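Brorka two-finger gripper kit for bench arms

2023-11-07 | By the Dreltier workshop
Reading time: 5 min
Print this page | E-mail this page

The Brorka is a parallel two-finger end effector for small desktop arms, sold as a flat-pack kit. It was drawn up in the shared workshop at Gakcombe and is aimed at home builders who have a working arm and want a gripper that handles cloth as well as rigid parts. The current revision, in stock from April, replaces the earlier single-plate body with a stepped plate stack. The kit does not include an arm, a power supply or a controller.

Construction

The body is built from flat black plates and brackets joined with small bolts. All plates are keyed, so the stack can be assembled in only one order. The fingers are narrow blades with squared tips. They bolt on from the outside and can be changed with the body still mounted on the wrist. A camera bracket is included and looks down along the fingers.

Finger stroke is set in software. The mechanical stops are a backup and should not be used as the normal limit of travel. Current sensing is done on the motor driver. There is no force sensor in the tip.

Cloth handling

Fabric is the reason for the blade shape. A wide pad tends to push a towel ahead of it. A narrow tip can press into the pile while the other finger comes in beside it and takes up an edge. Microfiber towels are used for setup at Gakcombe. A hemmed edge is the easiest target, and a flat area in the middle of the cloth is the hardest.

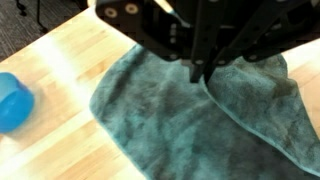
Matlala wrote in to say that the approach height matters more than the closing current: "I spent two evenings on current limits and got nowhere. Then I dropped the approach by 2 mm and left everything else alone. Thick towels are now fine. Thin dishcloths still slip if the arm comes in at an angle." The setup sheet has been changed to put approach height first.

Recommended order of adjustment for cloth:

1. Zero both fingers against the bare table.
2. Set the approach height with the fingers open.
3. Lower onto the cloth until the tips compress the pile.
4. Close at low speed and hold.
5. Lift slowly to 10 mm and pause before any sideways move.

If the cloth drops during the pause, lower the approach in small steps and repeat. Raise the closing current last. High current on a blade tip will mark fine fabric and will bend the fingers if they meet out of line.

A towel gripped away from its corner will gather toward the fingers and hang in folds. For folding routines, plan the release point from the position of the free corner, not from the wrist. Bunched cloth may also reach the body plates. Keep cables and loose ties clear of the underside.

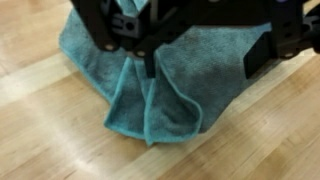 Brorka gripper pressed into a teal microfiber towel.

Kit contents

Body plates and brackets
Finger blades, 2
Camera bracket
Bolt set with 5 spares
Setup sheet

Fitting

The wrist plate has slotted holes and accepts most small hobby arms. Check the bolt pattern against the drawing before ordering. Assembly takes 17 steps and needs a hex key and a small square. Tighten the finger bolts only after both blades have been checked against the square. Threadlocker is recommended on the wrist bolts and should be kept off the finger bolts.

Spare blades are sold in pairs. Blades from the single-plate revision do not fit the current body.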